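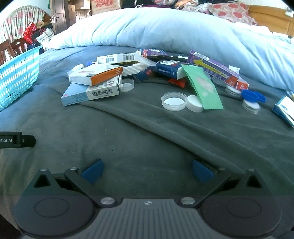
Clearing out a medicine cabinet is a job most of us put off, and I got a push from the open day at the Golska workshop in Liltbridge in October. One of the things people could watch there was household sorting with a hand-held gripper, the kind used to teach robots how to pick things up. The best tip of the day was the plainest one: tip everything out where you can see it. A dark blanket on the bed does well for this. White boxes and even clear plastic lids show up against it, and small things don't roll away the way they do on a counter. Keep a plastic basket at the edge of the bed for whatever is going back in the cabinet.

I tried it at home the next morning. These are my notes, with what I picked up at the demonstration mixed in.

Sort by shape first. Boxes in one pile, flat packets and sachets in another, lids and caps in a third. The people at the demonstration said flat sachets are harder to pick up than boxes. I found the same with my own fingers, so I now stand mine upright in an old mug.

Match lids to containers before you do anything else. A lid with no container goes in the recycling if your town takes it. Flirley does not, so mine went in the trash.

Read the dates in good light. Write the month and year on the front of each box with a marker. Don't take tablets out of the package to save room, as you lose the date and the leaflet.

Take expired medicine to a pharmacy that accepts it. Don't flush it unless the label says to.

Put the tall boxes at the back of the basket with the printed end facing you. Tissues and cotton pads can live somewhere else. They took up half my shelf.

The whole job took me 38 minutes. If you want to see the grippers yourself, the workshop is at 433 Aguiar Street, Liltbridge, and the demonstrations run until 4 in the afternoon. Parking is behind the building. Bring a pen, because the handout runs out early.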